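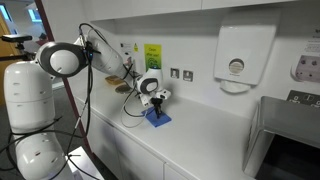 Hilby Makers – Kitchen & Bench Group

Arm and gripper tips for a kitchen counter

Jun 16, 2019 | 8 comments | 515 shares

Quick page, typed up between trials. Same questions keep coming in about which fingers to fit and how to set up an arm on a kitchen counter, so here are the notes all in one place. Use what you like.

Pads first

Put a colored pad down under your pick spot. Blue on a white counter, works great. Glossy white counter tops are awful for a camera – every ceiling light shows up as a bright blob and the depth goes patchy. A flat square pad gives you a patch that reads the same every time, plus you can see from across the room if something got bumped.

Non-slip kind if you can find it. Shelf liner cut to size is fine. Mark the corners with pencil or a dot of painters tape so it goes back in the same place after wiping down.

Don't glue it. You will want to move it.

Fingers: what we tried

Three sets so far, all on the same arm, same pad, same small parts.

Milell soft fingers. Nice on cups, sponges, fruit, anything round. Too fat at the tip for small stuff. They pick up flour and crumbs like crazy so wash between runs. Warm water, bit of dish soap, dry them right off. A damp soft finger slides on plastic and you'll spend an hour blaming the code.

Prulano flat fingers. Stiff, thin, good grip on small upright things. Best of the lot for standing a part on end over the pad. Bad on glass. Close slow or they click the part out sideways. Turn the force way down to start and bring it up a notch at a time.

Home made, printed. Cheap, and you can have a new pair by morning. The layer lines help with grip going one way and do nothing going the other way, so print them lying down. They wear at the tips. Toss them when the corners go round, no point sanding.

If you can only buy one set for kitchen jobs: the flat ones, with a strip of thin rubber stuck to the inside face. Cut the rubber a little short of the tip. If it hangs over it catches on everything.

How to compare fairly

Change one thing. Fingers OR camera OR controller, never two on the same afternoon. We did that in December and had to throw out the whole lot.

Same object, same start spot, same speed. Write down the misses as they happen, you won't remember. Count a wobbly pick as a miss, otherwise your numbers creep up the more tired you get.

Our log is at 1842 picks now. Most of those are boring and that's what you want. The early ones are useless, half have no finger type written down. Put the finger type at the top of the sheet before you turn anything on.

Start with the part standing up, not flat. Flat is a different problem and will eat your day. Do it second.

Cables

Biggest cause of odd behavior, more than software. A cable that pulls tight at the far end of a reach will drag the wrist off just enough to miss.

– Leave a loop at the shoulder. Bigger than you think.
– Move the arm through its whole reach by hand, power off, and watch the loops the whole way.
– Hook and loop straps, not zip ties. Zip ties bite, and you have to cut them every time you swap a gripper.
– Thin camera and sensor leads get their own path. Keep them off the pad.
– Anything hanging past the counter edge will get caught by a hip or a drawer. Tie it back or stand on the other side.
– Label both ends. Masking tape and a marker, takes a minute.

Gripper cable goes on last. Comes off first.

Where to stand the camera

On a tripod, off the counter. If it sits on the same counter as the work it shakes every time a drawer shuts, and you get fuzzy edges and no idea why.

Watch the window. Camera with its back to the window is ok, light falls on the work. Camera facing the window is hopeless after lunch. Pull the blind if you have one, or run the trial at the same hour each day.

Tape around the tripod feet on the floor. Carpet is bad for this, the feet sink and the head tips forward a hair over a couple of hours. Square of scrap board under each foot sorts it.

Check the calibration after anyone has made coffee. Not kidding.

We ran the Vídalín depth camera against a plain webcam for a week. Depth camera won on dull things, webcam was just as good on the blue pad with a dark part, and a lot less fuss. For picking a black part off a blue pad you don't need the fancy one. For anything shiny neither is much good, put a bit of matte tape on it and move on.

Controller stuff

Short list, more when theres time.

– Slow on the way down, quick on the way up. Saves more parts than any gripper will.
– Set a floor height just above the pad and test it with a folded dish towel before you test it with the counter.
– Stop above the part, wait a beat, then go down. The wait lets the arm settle. We use one second, could likely go less.
– Save your good settings under a name that means something. "final2new" helps nobody.
– Keep the stop button where your hand already is. On the counter, away from the sink.
– Write down the version before you update. Then update. Then expect to redo your baseline.

Low speed and a careful grip beat high speed and a clever camera on every test we've run here. Boring answer, sorry.

Working by a sink

Keep power strips and adapters on the dry side. If the only outlet is near the water, run the lead along the back wall and up, never across the drainer.

No trials with the tap running. No wet hands on the gripper. Paper towels in reach before you start, not after.

Set your reach limits so the arm can't swing out over the basin at all. Small parts go down a drain very fast, and so do gripper screws. A dish cloth laid over the drain while you swap fingers costs nothing.

Wiping down

The sign says "Clean after use!" and it means the arm people as well.

Counter: soft cloth, mild soap, dry. Nothing gritty on a glossy top, it leaves a haze and then the camera hates that patch forever.

Arm: barely damp cloth on the white shell parts, keep away from the joints and any slots. Never spray. Spray on the cloth.

Pad: lift it, wipe under it, wipe it, put it back on the marks. Dust under the pad makes it creep.

Fingers: off, washed, dried, back in the tub they came out of. Soft ones lying flat or they take a bend.

Food stays off the counter durring trials, and no cooking till it has been wiped and the fingers are put away. Grease from the printed parts is not something you want on a sandwich.

Swapping fingers without losing screws

Magnetic dish. Or a muffin tin, one cup per set.

Support the gripper with your other hand when the last screw comes out. Snug the screws, don't crank them. Into plastic housings a quarter turn past snug is plenty.

Open and close with nothing in it, ten or so times, before the first real pick. Look at the tips from the side. If one finger sits lower than the other, loosen both and start over, don't try to fix it in software. We did, it worked for exactly one object.

Then one slow pick with something you don't care about. A cork is good. A wad of foil is bad, crushes and tells you nothing.

Things that didn't work

Double sided tape on the finger tips. Great for three picks, then it won't let go.

Rubber bands. Roll off.

White pad. Why did we even try that.

Putting the part on a plate to raise it up. Plate spins.

Still to try

Narrower Milell tips if they ever ship. A second pad in another color, so we can do pick here and place there. The flat fingers with cork faces in place of rubber. Also a proper test on lids, as everybody asks about lids. Will add results to this page, probably at the bottom, probably late.

If you've run the Prulano set on wet stuff leave a comment with the force you used and what you were picking up.

8 comments | 515 shares | Share this page

We use cookies to remember your settings. By staying on this page you agree to our use of cookies.

Get new tips by email – sign up for the Kitchen & Bench newsletter

© 2019 Hilby Makers | Contact | Back to top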